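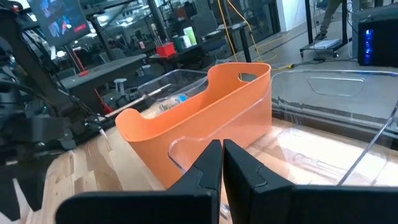

Bins on the Long Table: Gallery and Notes

Posted May 25, 2019, by Ashraf El Ouafi
Filed under: Storage, Small Items

This page covers the open bins used for sorting small packaged goods on the wooden table: one orange, two clear. Abdelghani Bouzid set out the layout in March and I have kept it with minor changes. Captions are short. Measurements were taken with a steel tape at the rim, outside edge to outside edge, unless noted.

Orange bin, long side

The rim is high at both ends and drops along the long side in a smooth curve. Walls taper toward the base, so the footprint is smaller than the opening. An oblong cut-out in the raised end serves as the handle. Length at the rim is 11 inches. The low side is the side to reach over, and the bin should be turned so that it faces whoever is sorting.

Orange is opaque enough that contents have to be checked from above. We assign it to whatever needs no checking from the side, mostly items that are on their way out of the room. Two earlier arrangements used a clear bin for this and people kept taking things back out of it.

Clear bins, either side of the orange one

Both clear bins are open at the top. The wood grain shows through the floor, along with a good deal of glare from overhead light. For a stock check by eye, stand to one side and look through the wall. Looking straight down into the reflections is slower and leads to miscounts with shiny wrappers.

Left clear bin: full packages waiting to be sorted.
Right clear bin: open packages and wrappers.

That is the written rule. In practice light wrappers travel, and a bag that belongs in one of the bins often spends part of the day on the table beside it. Check the tabletop before calling the sort finished.

Tabletop

Joined strips of pale and tan wood with brown streaks and small dark marks. The surface is 37 inches deep at the working end, which leaves room for a row of three bins and a clear strip along the front edge. The old finish was a Sfeir oil. It was replaced with a harder Ellix coat after rings appeared, and the bins slide more easily on the new coat than they did on the old one. If that bothers you, a thin cork pad under the base is enough. Wipe with a damp cloth, then a dry one. Do not drag a loaded bin across grit.

Round mat and plant

The mat is braided rope in cream and tan, coiled to a round. It lies flat at the front and marks the area where single items are put down during a sort. Bins do not go on it: the coils are uneven and a tapered base will rock. The small green plant in the round white pot stays to the right, behind the bag position. It has no sorting function. Keep it out of reach of the bins when they are being lifted, as a swinging corner is about the right height to catch the leaves.
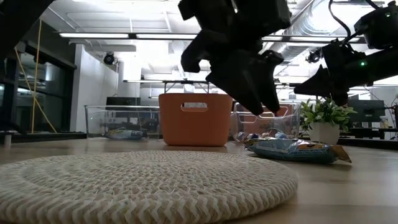 Chip bags remain the hardest item to store in open bins. A sealed bag is mostly air, takes up far more space than its weight suggests, and will not stay upright without support on both sides. Laid flat, a standard bag covers most of the floor of a clear bin. We tried three methods:

Upright, seams to the wall. Works only when the bin is nearly full.
Flat, stacked. Four high is the limit before the top bag slides over the low side.
On edge, with a divider. Best result. The divider is a cut piece of stiff card, 11 inches long, wedged across the taper.

The card divider has to be trimmed at a slight angle to match the walls. A square-cut piece rides up and falls over once the first bag comes out. I have asked Truvley whether they sell a fitted one and have not had an answer – the Birico insert is the nearest thing on sale, but it is made for straight-sided boxes and leaves a gap at the base.

Lifting and stacking

Lift by the cut-out with one hand and support the base with the other. One-handed lifts tip the load toward the low side of the rim. When the bins are put away they nest one inside another, orange at the bottom. If two stick together, press the long walls inward slightly and pull straight up. Do not twist.

Corrections to the measurements can be left in the comments. Abdelghani has the tape this month, so any rechecks go through him.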